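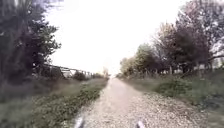 Unit 4: Unpaved Paths, Drainage and Surface Wear
Instructor: Ewan Rewi

Read this before the field exercise in June. The terms in it will be used on the final without being explained again.

1. Why water comes first

Most damage to a gravel path is done by water. Feet and wheels loosen the surface, but water carries the fine material off. Once the fines are gone, the larger stones have nothing holding them in place and they roll underfoot. Adding more stone on top at that stage gives a path that looks new and walks badly.

A good surface mix has a range of particle sizes, from small stone down to dust. The dust fills the gaps and binds when it is damp and pressed. Clean, washed stone of a single size does not bind. It is fine for a drain and poor for a walking surface.

2. Crown and cross slope

A crowned path is highest along the middle and sheds water to both sides. A path with a cross slope is tilted one way only and sheds to the low side. Use a crown on flat ground. Use a cross slope where the path runs along a hillside.

For this course, the design value for either one is 4 percent. On a path 12 feet wide with a crown, that is a fall of just under 3 inches from the center to each edge. Work it out yourself and check that you get the same answer.

Flatter than this, water stands in small hollows and softens the base. Steeper, and the surface starts to wash sideways.
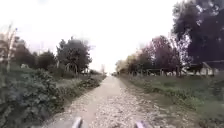
3. Edges

Water that leaves the surface has to keep going. The usual fault is a raised lip of sod and old gravel along the edge, built up over several seasons. The lip traps water on the path and turns the edge into a small ditch. Cut it back to below the level of the surface. Do not pile the cuttings beside the path.

Grass at the edge is useful as long as it stays low. The roots hold the soil and the blades slow the runoff.

4. Compaction

Spread material in thin layers and roll each one while damp. Dry material will not lock together, and soaked material pumps up under the roller. The hand test: squeeze a fistful. It should hold its shape and leave your palm damp but not dripping.

Traffic also compacts a path, but only where people walk or ride. Over time this leaves a firm line with looser material beside it. If the firm line sinks below the rest, it becomes a channel and has to be regraded.

5. Worked problem

The Bolger path is 3,000 feet long and 12 feet wide. It needs 2 inches of new surface over its full length.

Area: 3,000 x 12 = 36,000 square feet
Depth: 2/12 = 0.167 feet
Volume: 36,000 x 2/12 = 6,000 cubic feet
In cubic yards: 6,000 / 27 = 222

This is the compacted volume. Loose material takes up more room, so the order must be larger. Use the factor given in class and show it as a separate line.

For next time: read pages 12 to 34 of the course packet and bring a string level.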